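Teaching by hand, one umbrella at a time

The first thing you notice about the Kodico hand kit is how little there is to learn. You put one gripper in each hand, you squeeze, and the fingers close. I expected a long training before the first useful recording, but Fergus MacLeish, who runs the rental service at Grarholm, let me begin after 19 minutes.

The kit is offered to companies and labs which want to teach a robot some household task and don't have the robot standing in the building yet. You rent two grippers with their marker cubes and cameras, and the software, called Atach, which puts the recordings together afterwards. For the review we chose a job that everybody knows from home: hanging things on a coat stand and taking them off.
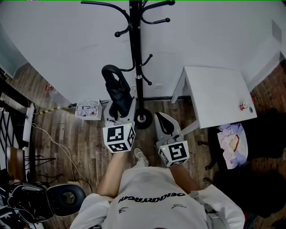
The weight was my main worry. In the first half hour I felt nothing special, but later my wrists became tired, mostly when I had to lift something and keep the gripper level at the same time. MacLeish recommends changing the operator after 16 recordings. I would follow this advice from the first day and not wait until the arms complain.

Soft things are harder than they look. A bag changes its shape when you pull it, and the handle doesn't always stay where you left it. An umbrella is more polite, but it needs a correct angle, and the second gripper must keep out of the way.
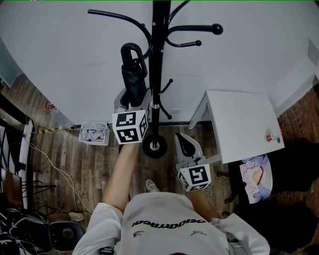

What the cameras record

Each gripper carries its own wide camera, so the recording shows the object from very near. I liked this part of the kit best. When I watched my attempts on the laptop, I could understand at once why one of them was slow: I came to the hook from too low.
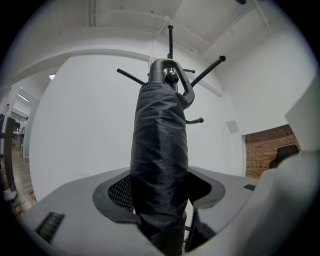

Gripper view: a folded black umbrella in front of the coat rack.

Atach sorts the recordings by task and lets you delete the bad ones with one key. The search is weaker. It finds only whole words, and I lost some time until I understood that. The manual is clear and short, although the chapter about calibration should come earlier. 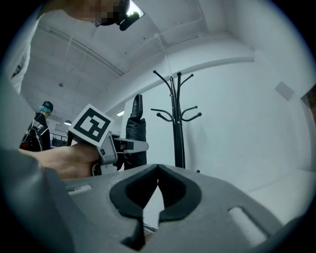 Two operators can work in the same room if they agree who goes first. The rental price is 261 euros per day for one pair, with the software included. A second pair costs the same, and here I would like to see a discount. Magaña, the other supplier we asked, had no free kit before March, so a direct comparison must wait.

For a small team that wants to try this way of working for a few days, I can recommend the kit. Ask for the softer wrist straps when you order, they are free but they are not in the standard box.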